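Compte rendu - réunion logiciel, projet Jerar
Avril, 14 h, salle Mundenden

1. Suivi de pose
Le module Prandar perd encore les marqueurs quand le poignet tourne vite. Sur les 143 séquences relues, 40 présentent un saut de trajectoire. Hanane El Khatib a isolé la cause principale : le filtre se réinitialise dès que 3 images consécutives sont rejetées. 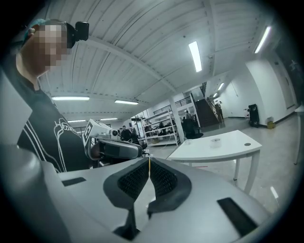 Le seuil de rejet passe en paramètre de configuration. La détection sera testée à part, avec les néons allumés puis éteints. Les tubes du plafond sont nombreux et le marqueur noir posé sur son cube blanc sert de cible pour ce test. Le correctif est attendu avant la fusion de la branche.

2. Planification de saisie
Pringle accepte désormais deux effecteurs dans le même fichier de tâche. La tâche de référence reste le rouleau de ruban adhésif transparent, pris debout par la pince droite. Reste à traiter le cas du rouleau à plat - le planificateur propose pour l'instant une approche verticale qui touche la table.

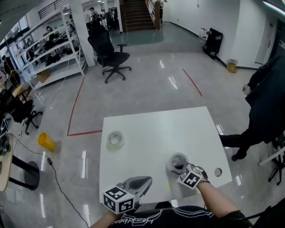 Hanane El Khatib demande que les deux trajectoires soient horodatées sur la même horloge avant tout nouvel essai du planificateur, faute de quoi les écarts mesurés ne seront pas exploitables. Accord des présents.

3. Actions
- Seuil de rejet configurable : Hanane El Khatib
- Horloge commune : équipe Pringle
- Relecture des 40 séquences après correctif : à attribuer

Fin de séance à 15 h 20.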